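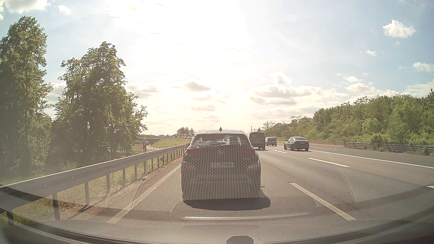

Fig. 1. Motorway, dark car ahead, sun glare high in the sky.

April 22, 2022

Newsletter test for Gullow, second round. Really pleased with this one! Sent the plain subject line to half the list of 2,000 and the old jokey one to the rest. Plain got 686 opens, jokey a good bit fewer – the gap is wider than in round one, and Conall Mac an tSaoi owes me a coffee.

Replies are the best part. 46 people wrote back in their own words, mostly about the Ķēniņš interview, and several want a longer version.

To do: read all the replies properly, tag them by topic, ask Skistgate if we can have 50 seats for the brand talk in May. Unsubscribes still to check – Fistside export keeps timing out.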